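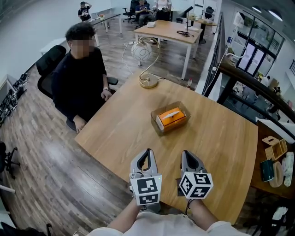
Shared table etiquette, or: who owns the middle?

Breltville Coworkers Board > Mezzanine > General grumbling

gtedesco
Posted May 10, 2025
I rent a seat upstairs, at one of the light wood tables near the railing. Two people per table, facing each other, fine. My question is about the middle. At the moment it holds a tissue box in its own clear tray, like a cake, and toward the back of the table there's a lamp with a round gold base and a white globe. I like the lamp. I do not like that its cable goes off the table and across the floor, where I have met it with my foot 11 times since I moved in. Is there a rule about this? Do I get to move a lamp?
Graziella

parard_pete
Move the lamp. Ask forgiveness in August when the manager reads this board.

Kikarer
Please don't move the lamp. It's the only thing up there that doesn't look like it was ordered by the pallet. Tape the cable down. Flat cable cover, 8 bucks, done in a minute.

desk17
Disagree with Kikarer. A globe lamp is a living room lamp. It lights up the person across from you and leaves your keyboard in the dark. The black desk lamp on the other table at least looks like it came to work.

Kikarer
The ceiling lights are right there. You're not mining coal.

Fiorella P.
Nobody has touched the tissue question so I will. Tissues go in the middle, always. Put them on one side and the other person has to ask, and then you both know about their cold. The tray I can't defend.

gtedesco
I've come around on the tray. It slides. You can push the whole thing at somebody without a word, very civilized.

parard_pete
There's a desk organizer and a basket down on that brown cabinet past the railing. Could the tissues live there?

Fiorella P.
So I lean over a railing to sneeze? Great plan, Pete.

desk17
Put the lamp on the cabinet and leave the tissues alone. That's my final offer.

Kikarer
Then it shines on a basket. Lucky basket.

gtedesco
Bought the cable cover. Carbone Hardware had it in brown, or a brown they called "walnut," and it's three inches too short. I'll go back Monday for another one. Lamp stays for now. Desk17, you're welcome to sit somewhere darker.

desk17
I already do.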